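プラヴスモント湖

プラヴスモント湖(プラヴスモントこ、Pravusmont)は、オマスス山地の北斜面にある氷河湖である。湖面の標高は2,190メートル、面積は約11平方キロメートルで、山地にある湖としては最も大きい。氷河が後退したあとの谷をモレーンが塞いでできた堰止湖で、下流ではヴィルコ川となって北の盆地へ流れ出る。水は一年の大半にわたって灰色がかった青緑色を呈し、この色は氷河が削った細かい岩粉(グレイシャーフラワー)による。

名称

湖の名は、南岸にそびえるプラヴスモント峰からとられた。古い地図には峰の名だけが記され、湖は「上の水」を意味する地元の呼び名で示されることが多かった。流域の牧畜民のあいだでは今もこの呼び名が通用している。英語の文献ではLake Pravusmontと表記するが、地形分類を重視する論文ではPravusmont proglacial basinとすることもある。

地形

湖は東西に細長く、中央部がくびれた形をしている。くびれより西を上湖盆、東を下湖盆と呼び、両者は浅い水路でつながる。上湖盆は岩盤を氷河が深くえぐった部分にあたり、岸は急で、湖底も岸から離れるとすぐに落ち込む。下湖盆は堆積物に埋められつつあり、水深は小さく、湖底は平坦である。

北東端には終堆石堤が弧を描いて延びる。堤は角張った礫と砂、粘土が入り混じったもので、内部に埋没氷を含む箇所がある。堤の外側斜面には湧水が点在し、晩夏に水量が増す。流出口は堤の最も低い部分にあり、大きな岩塊が河床を覆っているため、下刻の進みは遅い。

南岸にはオマスス氷河の末端がある。かつて氷河は湖に直接崩れ落ちていたが、現在の末端は湖岸から離れた岩棚の上にあり、融水は滝となって上湖盆に注ぐ。滝の下には扇状地性のデルタが発達し、衛星画像では淡い色の半円として識別できる。
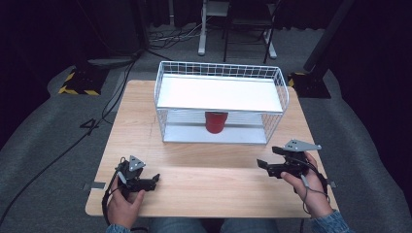 白いワイヤーバスケットと赤いカップ

形成

湖の形成は、氷河の最後の拡大期が終わり、末端が現在の終堆石堤の位置から退き始めた時期にさかのぼる。後退の初期には、堤と氷体のあいだに小さな池が並んでいたと考えられている。池は氷の融解とともに連結し、まず下湖盆に相当する浅い湖ができた。その後、氷河がくびれより西へ退くにつれて上湖盆が水没し、現在に近い輪郭になった。

湖岸には現在の水面より高い位置に2段の旧汀線が残る。上段は途切れがちで、北岸の日当たりのよい斜面でのみ連続して追える。下段は砂礫の平坦面をともない、放牧地や登山道に利用されている。上段は堤が現在より高かった時代の水面を示すとする見方が一般的だが、堤の内部の氷が融けて全体が沈下した結果、水面が下がったとする説もある。二つの過程は互いに矛盾せず、どちらがどの程度寄与したかは決着していない。

水文

主な水源は融水で、降水と地下水がこれを補う。流入量は6月に急増し、盛夏に最大となる。このため水位は春先に最も低く、夏の終わりに最も高い。流入には日変化もあり、晴れた日には夕方から夜にかけて滝の流量が目に見えて増える。

湖水の濁りは季節と場所によって大きく異なる。夏の上湖盆では、冷たく懸濁物を多く含む融水が表層水の下にもぐり込み、湖底に沿って流れる。この密度流はくびれの手前で弱まり、粗い粒子を落とす。下湖盆へ達するのは主に粘土粒子で、水面付近に長く漂い、強い乳濁色をもたらす。秋に融解が止まると粒子は徐々に沈み、結氷直前には透明度が年間で最も高くなる。

冬季は全面が結氷する。氷は下湖盆の浅い岸辺から張り始め、上湖盆の中央が最後に閉じる。湖面を吹き抜ける西風が雪を払うため、氷の大部分は露出したままで、温度変化による割れ目が網目状に走る。東岸の湾入部であるシェーグレン湾(Sjögren)だけは風下にあたり、吹きだまりの厚い雪に覆われる。雪の下の氷は周囲より薄く、融け始めも遅い。

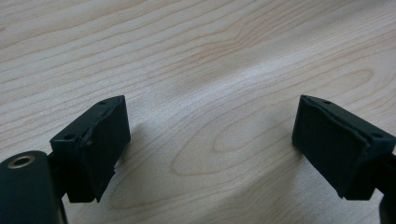 この記事は4分で読めます

気候

湖の周辺は高山気候に属し、樹木は流出口付近の谷筋にわずかに見られるにとどまる。降水の多くは春と夏に集中し、冬は乾燥して風が強い。湖は夏のあいだ周囲の空気を冷やし、昼には湖から岸へ、夜には斜面から湖へ向かう弱い風の循環をつくる。晩秋には水面から立ちのぼる蒸気が低い霧となり、北岸の谷に流れ込むことがある。

生物

栄養塩に乏しく、夏は濁りによって光も届きにくいことから、湖の一次生産は小さい。植物プランクトンは珪藻が主体で、融水の濁りが薄れる秋に増える。春の氷の下でも、雪のない部分では光が氷を通るため、珪藻の増殖がみられる。動物プランクトンはカイアシ類が多い。濁った水では餌の粒子と鉱物粒子の区別が難しく、ろ過によって餌をとるミジンコ類はデルタの沖にほとんど出現しない。

湖底の動物相はユスリカの幼虫と貧毛類からなり、流出口に近い礫底ではカワゲラの幼虫も採集される。在来の魚類は確認されていない。流出口の下流に連続する滝が、ヴィルコ川からの遡上を妨げている。岸辺の湿地にはスゲ類が生え、渡りの時期には水鳥が休息に立ち寄る。

調査と観測

湖の組織的な調査は、地形学者ハーシュ・スリヴァスタヴァ(Harsh Srivastava)による旧汀線の測量に始まる。スリヴァスタヴァは北岸の段丘を踏査し、上段の汀線が東へ向かってわずかに低くなることを報告した。この傾きは、氷河の荷重が失われたことによる地盤の隆起の差として説明された。

続いて陸水学者ラワル・アデビシ(Lawal Adebisi)が湖底堆積物を採取した。下湖盆の堆積物には、夏の明るいシルト層と冬の暗い粘土層が交互に重なる年縞が保存されている。アデビシは縞の厚さを融解期の長さの指標とみなし、暖かい夏が続いた時期には厚い縞が集中することを示した。ただし、斜面崩壊や豪雨による土砂流入も厚い層をつくるため、一枚ごとの解釈には注意が必要である。上湖盆の堆積物は密度流による乱れが大きく、年代の復元には用いられていない。

現在は湖岸の4か所に水位計が置かれ、上湖盆には水温を深度別に測る係留系が設けられている。係留系は湖氷に引き上げられないよう、最上部の浮きを水面より下に沈めてある。結氷と解氷の時期は衛星画像から判定される。可視画像では裸氷と開水面がともに暗く写るため、合成開口レーダーの画像を併用するのが通例である。2023年5月3日の画像では、滝の直下とくびれの水路に開水面が認められたが、そのほかの湖面は氷に閉ざされていた。

災害

終堆石堤の決壊は、ヴィルコ川流域で想定される主要な災害の一つである。埋没氷の融解による堤の沈下、南岸の岩壁からの落石や雪崩が起こす波、流出口の急な侵食が引き金になりうる。とくに上湖盆の南岸は節理の発達した岩壁で、大規模な崩落が起きた場合、波はくびれで弱まるものの下湖盆まで伝わると予測されている。

堤の頂部には過去に水が越えた跡とみられる浅い溝がある。溝の底は地衣類に覆われ、近年の越流を示す痕跡はない。流出口には岩塊を組んだ護岸が施され、侵食の進行を抑えている。下流の集落では、水位計の急な変動を知らせる警報が運用されている。

利用

湖水は濁りのため飲用には向かず、流域の集落は支谷の湧水を用いる。ヴィルコ川の水は盆地に入ってから灌漑に引かれ、取水口の手前には岩粉を落とすための沈砂池がある。北岸の下段の平坦面は夏の放牧地で、家畜は雪解けを追って谷から上がり、初雪の前に下りる。

登山道は流出口から北岸に沿い、くびれを見下ろす尾根で終わる。南岸には落石の危険があり、道は設けられていない。冬は氷上を横断する者もあるが、滝の前とくびれ付近では氷が薄く、通行が禁じられている。

関連項目

氷河湖
終堆石
年縞
氷河湖決壊洪水

カテゴリ: 氷河湖 | 堰止湖 | 高山の湖 | 陸水学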